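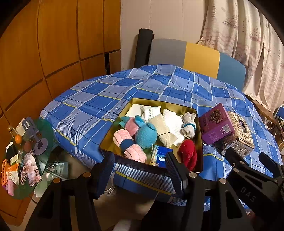

Lifting was never the tiring part, one of the packers in Bumbridge told us over lunch, "it's making the same small decision all day long, and I'd be glad to hand some of those over as long as I'm the one doing the handing." We have heard that thought in many forms over the past year, and it has shaped the program we are very pleased to share today.

BUMBRIDGE, Thursday, November 21, 2024. Herrero, the mixed-goods packing company, and its automation partner Ilum are moving Hiken, their robot teaching program, out of its trial period and into the regular working week. Under Hiken, the people who know packing best do the teaching. They work with hand-held grippers, picking up small everyday goods and setting them down again, and the recordings are used to train the robot arms that will take on part of the repeat work at Herrero's packing stations.

A team of 15 packers took part in the trial and made 2,979 recordings between them. We asked them to work with the kinds of things that give a machine trouble, so there were plush toys, rolled and folded fabrics, and plenty of soft packets, all to be fitted into tins or lifted from a cluttered tabletop. A soft package of cleaning wipes takes a good deal of patience. It bends, it slides, the film catches the light, and everyone has a slightly different feeling for how hard to pinch it (there were some lively discussions about this, and we enjoyed every one).

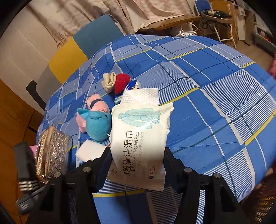 What changes for our packers

The first two robot stations open in December and will handle the most repetitive orders. Packers will look after the stations, deal with anything the arms set aside, and keep the mixed and gift orders in their own hands, as many of them told us they would like to. Teaching with the gripper becomes a paid part of the job, with shifts of 41 minutes and a proper break after each one. The length was suggested by the team and we saw no reason to round it.

No positions are being removed as part of Hiken, and pay grades will stay the same or go up for anyone who takes on teaching. Taking part is a choice, and those who would sooner stay at the bench are very welcome to.

What comes next

Ilum will add roughly 700 more recordings before spring, mostly of knitted goods and other things that change shape when you pick them up. Families and neighbors in Bumbridge will be invited in to try a gripper for themselves once the new stations have settled in.

Members of the press who would like to visit may contact the Herrero front office in Bumbridge during working hours.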